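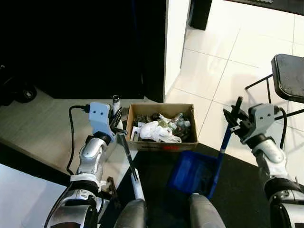
I put off sweeping the garage for months because every attempt just sent a cloud up and let it settle again on the shelves. Then Natalina Costa at the Skarncombe allotments showed me her trick with damp sawdust, and I've been smug about it ever since!

You need a bucket, almost 300 g of sawdust and a mug of water. Tip the water in a bit at a time and rub it through with your hands until it clumps when squeezed but doesn't drip (mine took 2 goes to get right – the first lot was porridge).

Scatter it along the back wall, leave it for 30 minutes and put the kettle on. Then sweep towards the door in short, slow strokes, keeping the bristles on the floor. Long flicky ones will only throw the dust about again.

Bag it up while it's still damp. If there's oil in it, keep it out of the compost – ours goes to the tip at Trarnmont, which shuts at four in February.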